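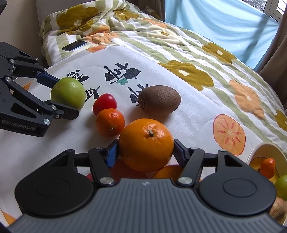

A reader wrote in August of last year that a student club would learn more from one difficult object than from a whole bowl of easy ones, and asked whether the Clumisard Robotics Club had considered limiting its summer project to a single fruit.

Blog > Student Projects > Clumisard Robotics Club
Posted 2018-07-22
4 min read

The suggestion was discussed at the first planning session this summer and was adopted in part. Members began with oranges and practiced until each of them could close the jaws on the fruit and lift it without pushing it away. Only then were other kinds added. I have advised the club for several seasons, and I believe the slower start was the correct decision.

The project is called Sketia. Its purpose is to record people picking up ordinary household items with hand-held grippers, so that the club can later train a small arm to do the same. The club has 32 members this season. Each member is expected to complete recording sessions of 40 minutes, to keep a written log, and to review the work of one other member before the files are accepted.

Fruit was selected as the first category. It is inexpensive, it is available everywhere, and it varies a great deal. A kiwi has a fuzzy skin and lies on its side. A cherry tomato is smooth and small enough to slip between the finger pads if the approach is poorly lined up. An orange is heavier and fills the jaws, and many new members close too early on it. Apples have given the least trouble, apart from a few large ones that the jaws could not open far enough to accept.

The surface matters as well. Several members asked for a plain table, and some of the early sessions at the Krishnan Center were conducted on one. Results on a hard table looked very good and proved less useful than we had hoped. A quilt gives way under the fruit, and a printed cover places shapes and colors behind it that a program may mistake for objects – a printed slice of persimmon, for instance. The revised plan therefore calls for sessions on bedding, on towels and on a kitchen counter.
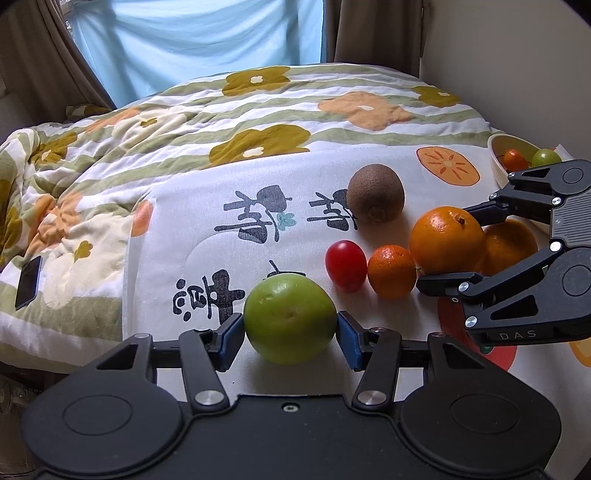
When is a grasp accepted for the collection? A grasp is accepted when the fruit has been lifted clear of the surface, held still, and set down again without being dropped, and when the reviewer agrees with the log entry.

Dropped items are kept in a separate folder. The club decided this after some debate, and I supported the decision, although it makes the filing more tedious. Members who wish to study failed attempts for their written reports may request access to that folder.

The collection now stands at 1,148 accepted grasps. The goal is 2,000 before the club submits its entry to the Urkirex student competition. Entries close in August, and the written report is due with them. The report has received less attention than the recordings, and I have asked each group to submit an outline before it schedules any further sessions.

Two matters remain open. The first is the order in which objects are presented. Most members pick up the nearest item first, and the recordings reflect that habit. The second is the work with two grippers over one group of objects. Members must agree in advance on who moves first, and the present rules do not say how this should be settled. A draft rule will be circulated with the next session schedule – comments may be left in the project log.

Recent posts
Sketia: Notes on Keeping a Session Log
Preparing a Written Report for Urkirex
Summer Hours at the Krishnan Center
Clumisard Club: Equipment Sign-Out Rules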